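Thread: Can a machine unpack and put away groceries yet?
Board: Home automation, general

filusby_k wrote:
My mother is 79 and lives alone. Every two weeks she receives a box with snacks and dry food, and the bending and sorting is hard for her. I read much about home robots this year. Is there already one which can take small packets from a table and put them in a box or a drawer? I can pay up to 2,000 but not more.

Boiko wrote:
For 2,000 you get a vacuum cleaner and a nice dinner. The arms at this price lift a packet if you place it exactly in front of them. Your mother would do more work preparing it than doing the job herself.

Maysoun Rawashdeh wrote:
I do not agree fully with Boiko. Packing at a table is one of the first chores where I see real progress. I work in a small shop where we pack mixed orders, and since December we test one arm on the snack line. It is slow, but it does the boring hours. Hard boxes are easy for it. Soft and shiny film is the difficult part, as in a pile like this one:

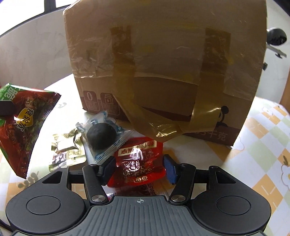
Why are thin snack packets harder for a robot than a can or a carton?
The film bends and reflects light, so the machine has trouble to find the edge and to judge how strongly it should press.

In our last test it had 400 packets to move and dropped or missed 60 of them. For a shop this is acceptable when a person stands near. For an old lady alone I would not recommend it.

Boiko wrote:
60 from 400 is not progress, it is a mess on the floor. My nephew is faster and he works for chocolate.

Maysoun Rawashdeh wrote:
In the first test it was 179, with the same number of packets. So please let me call it progress.

flirnau_22 wrote:
Did you try suction? We had a cup on ours and it was good with flat packets, but bad with the wrinkled ones. The two-finger type was the opposite for us.

Maysoun Rawashdeh wrote:
Yes, we tried both. We stayed with fingers, with soft pads. The cup lost air at every fold.

filusby_k wrote:
Thank you all. Then I will ask the delivery man if he can put the box on the table, and I buy her a cart with wheels. Maybe I ask again next December.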